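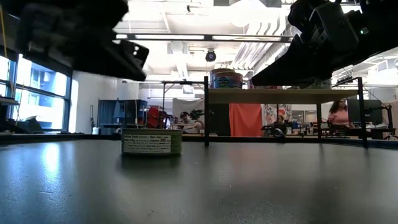
Bench top, August. Both grippers in the upper corners.

Notebook – cutting propagation, mist bench 2

Rosemary and lavender cuttings moved off bottom heat this morning. Of the 200 rosemary struck in the first batch, nearly 40 are soft at the base. The rest resist a light tug. Lavender is behind and I haven't pulled any to look.

The soft ones are nearly all along the east side of the bench, under the second nozzle. Nozzle dribbles after each burst. Cleaned the filter and swapped the tip for a spare from the Remik box, same orifice. Dribble reduced but still there, so the check valve is the next suspect. Colour of the affected stems is brown to black from the cut end up, leaves still green at the tip. Bagged and binned, trays scrubbed, not reused for this batch.

Media: 2 parts perlite to 1 part coir for trays 1 to 4, straight perlite in tray 5. Tray 5 has the fewest losses but also sits furthest from the bad nozzle, so no conclusion. Natnael Abdella wants to repeat with the trays swapped end for end. Agreed, once the valve is sorted.

Hormone: powder on odd rows, 2000 ppm IBA liquid quick dip on even rows. Root count not done. By eye the dipped rows have more roots per stem and shorter ones. Labels on rows 6 and 8 of tray 3 have faded to nothing – use pencil from now on, the Stevico marker does not hold up under mist.

Mist interval lengthened at 10:40. If the tips flag by mid-afternoon, go back to the old setting and note the time on the sheet by the door.

Potting on: first 100 rooted rosemary to go into 7 cm tubes. Mix is the usual bark blend with the fertilizer left out for the first two weeks. Water in once, then let the surface dry before the next. Last winter's lot went straight to full feed and scorched.

Matić sent the replacement thermostat probe. Old one read two degrees high against the glass thermometer, which makes the earlier bench temperatures in this book suspect. I have marked those pages rather than correcting them.

To do:
Check valve, nozzle 2
Order tubes (Plustance, same size as before)
Pull three lavender from tray 4 and look at the base
New labels, trays 3 and 5

Tips still firm at 3:15. Left the interval as is.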